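We use cookies to remember your settings and to see which reviews get read. Accept all | Manage choices

Review: the Jillari toy microwave, with the bits and pieces we play with it

Posted 5/23/25

I bought this microwave in December, meaning it to be a small extra alongside the bigger presents, and it has been the favourite thing in the play kitchen ever since. I've put off writing it up because I wanted to see whether the novelty wore off. It hasn't! So this is a long one, and I've included the other things that live on the table with it (a couple of cans, a little steel pot, a towel, a plush mushroom), as a microwave with nothing to cook is a bit sad.

First, the look of it. Cream body, teal front, orange everything else. I love this combination more than a grown adult should. It has a slightly old-fashioned café feel and it looks cheerful against a plain wooden top, where so many play kitchen pieces are either shocking pink or that very pale grey that shows every fingerprint. The orange turntable plate shows through the door, and the tall orange handle is a proper handle, big enough for a small fist to get hold of without trapping anything.

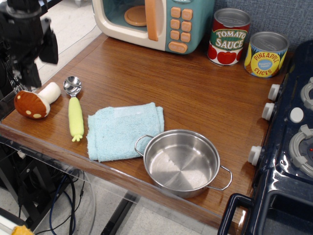 Does it need a full play kitchen to go with it?
A table or any sturdy low surface is plenty, and ours has spent as much time on the living room floor as anywhere else.

The buttons are what everyone goes for first. They're chunky and square and sit in neat rows, with a wide one at the bottom for starting and stopping. Ours get pressed with great seriousness. Beans take a very long time, apparently, and soup takes longer. I like that the big button is obviously different from the others, so even a visiting toddler works out which one matters.

The cans came separately, in a Kerekes grocery set, and I'd recommend them warmly. We have tomato sauce and pineapple slices out most often, and both have silvery tops and bright, busy labels with big lettering. Anyone just starting to pick out letters will enjoy them. The pineapple one is yellow with red words and a blue badge, and it has become a sort of currency in our house. Every meal has pineapple in it. Porridge with pineapple. Tea with pineapple.
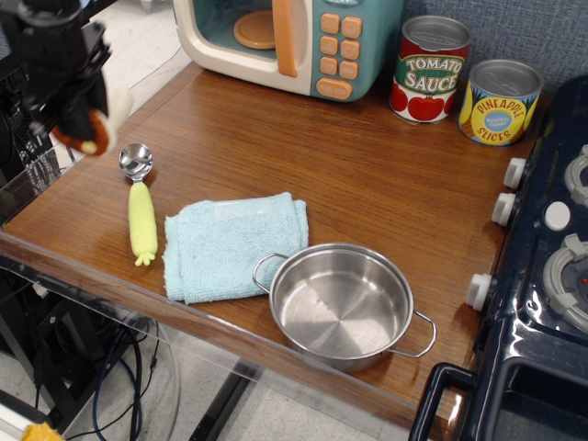 Tomato sauce and pineapple slices, keeping the microwave company at the back.

On to the cookware, where I have slightly more to say. The little pot is stainless steel with two wire loop handles, and I'm so glad I chose metal over plastic. It makes a lovely clank. It also takes scratches very well, in that it gets them constantly and looks no worse for it. My one grumble is that the loops are thin, so smaller hands sometimes tip the pot forward when they lift it with one handle only. It sorts itself out with practice.

The scoop is a gem. Shiny metal bowl at one end, thick yellow handle at the other, shaped rather like a corn cob, and it is completely unsuited to serving pineapple slices, which has never stopped anybody. Get one with a fat handle if you can. Thin spoons vanish down the back of the sofa and this one can't.

A towel is worth adding too. Ours is an ordinary light blue terry one, folded up, and it gets used as a hot mat, a picnic blanket and a bed for the mushroom. Oh, the mushroom! It's plush, with a brown cap and a white stem, and I bought it from the Furnis sale basket thinking it would be ignored. It gets microwaved, put to bed and served for supper, often in that order.

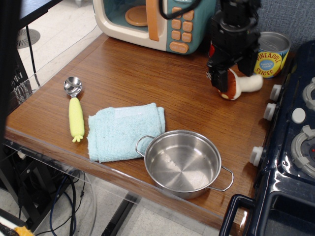

The less good bits

I have a few niggles. The orange handle picks up sticky marks and needs a wipe more often than the cream parts do. The printing on the big button is small, so I wouldn't count on it for early readers. And the instruction leaflet is hopeless, with 34 steps for something you could guess from looking at it. I gave up after the second page and managed perfectly well.

Would I buy it again? In a heartbeat, and I've already bought 2 as presents. If your budget only stretches to one extra after the microwave, make it the cans. Then the pot. The mushroom will find its own way into your basket.

Related reviews

Sirkivley play sink: does the tap splash?
Kerekes grocery set, 51 pieces, sorted and tested
Furnis low activity table after a year of heavy use
Storage tubs for play food that stack properly
A 700-piece bead kit and where the beads ended up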